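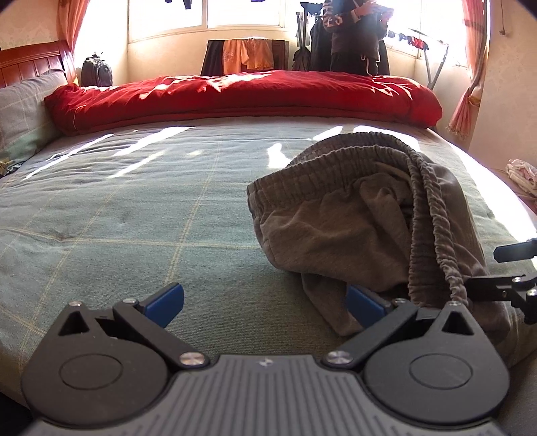 4.2. Lo que cambia para quien dobla

Cuando empezamos a estudiar la automatización del doblado en la lavandería de Gaillard, yo estaba convencida de que lo difícil serían las sábanas, por puro tamaño. Pues no, las trabajadoras nos corrigieron el primer día: lo que da guerra es la cintura elástica. En la Figura 3 se entiende enseguida, con ese pantalón marrón grisáceo sobre la cama, la goma fruncida levantada en arco y la tela cayendo en pliegues hondos por debajo. Una persona mete los dedos, tira y ya sabe dónde está la parte de delante. Para el sistema Skumura, en cambio, una cintura abierta así puede leerse como un cuello, una manga o dos prendas juntas - y de ahí salía buena parte de las paradas que luego alguien tenía que atender.

Figura 3. Prenda con cintura elástica sin doblar, con dos pinzas.

De las 700 prendas que seguimos en febrero, 78 acabaron en la bandeja de revisión manual. Dicho así parece poca cosa, pero es que la bandeja cambia el oficio entero. Antes se doblaba de corrido, charlando, con un ritmo que cada una se marcaba; ahora se espera, se mira la pantalla y se interviene cuando Jundorix avisa (¡y avisa siempre cuando una tiene las manos ocupadas!). Las dos trabajadoras del turno de tarde nos contaron que acaban con los hombros mucho menos cargados y la cabeza bastante más cansada. A mí esa frase me hizo replantear medio cuestionario, porque solo preguntábamos por molestias físicas.

También apareció algo que no buscábamos: las prendas que llegan a la mesa son ya las peores, las retorcidas, las que vienen del revés. La tarea fácil se la queda la máquina, y la categoría laboral sigue siendo la misma de antes. Sobre este punto volvemos en la sección 5, junto con los datos de Greltosik.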